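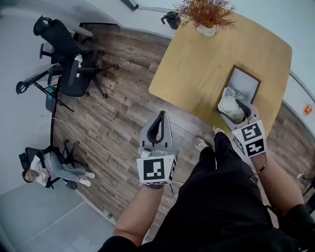

February, Lovton
By Anayeli Rosales

Lilora is so pleased to share that its shared workroom in Lovton will open to neighbors next month, after three long and happy weeks of sorting, wiping down and finding a proper spot for everything – tables, office chairs, potted plants and all!

"We wanted a room where people could sit down and stay a while," said Bimla Kushwaha, who runs the Lovton site. Visitors are welcome any afternoon from 2 to 5, and Josué Sales will gladly show them in.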